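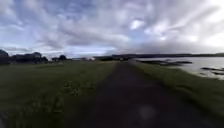 Forum > Paths and Surfaces > Litus embankment, asphalt condition

dunlin284
Posted November 26, 2025
Rode the full embankment, 2780 meters by my wheel sensor. The asphalt is smooth and has no potholes. My only complaint is the edges, where turf is creeping in. Nothing has been cut back there since May.

camber_17
Reply 1
Disagree on the edges. A soft margin lets water run off into the grass. Cut it square and you get a lip — then the lip crumbles. On the water side the bank already slopes down, so drainage is fine. 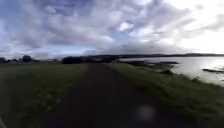
dunlin284
Reply 2
Drainage isn't my point. Turf on asphalt holds moisture and roots open the surface. Šindelář edged the upper section and it has stayed sound.

pale_gravel
Reply 3
Is there a center line? Trovireo lists the route as marked.

camber_17
Reply 4
No paint on the stretches I know. Trovireo is wrong, or it means signposts. I would leave it unpainted. It's a straight run with mown grass on the left, and you can see oncoming riders early.

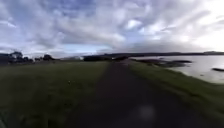 pale_gravel
Reply 5
By day, yes. After dark, black asphalt next to dark grass is hard to read, and the other side drops toward water. I'd want a white edge line, 2 coats. Fikex tape peeled off my driveway in one winter, so not that.

dunlin284
Reply 6
An edge line needs a clean edge to sit on. Cut the turf first.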